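The Bow

Chutima Chuensuk said the oven door was mine, so the oven door was mine. I'd joined the robotics club in October mostly for the snacks, and now I had a gripper in each hand and a big white bow tied on my front, because I'd lost the bet about the spelling of Klinhom.

"Slow," she said. "It copies what you do. If you yank, it yanks."

I didn't yank! I went in like I was defusing something. Our team was called Jamach, we needed 400 good demos of the toaster oven before the finals, and we had 48. Cumine, the team down the hall, supposedly had theirs done already (they were always supposedly done with everything).

My sneakers squeaked. Somebody's chair rolled. I thought about my grandmother, who opened her oven with one foot while yelling at the radio, and wondered what a robot would make of her. Probably great things – she never burned a pie.

"You're smiling," said Chutima. "Does the robot need to know that?"

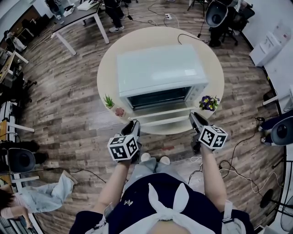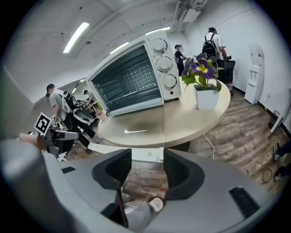
Wait, so does Jamach ever get to the finals?? You can't leave me at the oven door! I was in a club like this and our arm learned my bad habit of bumping everything twice, so I'm rooting for the grandmother method. Part two please – Tokness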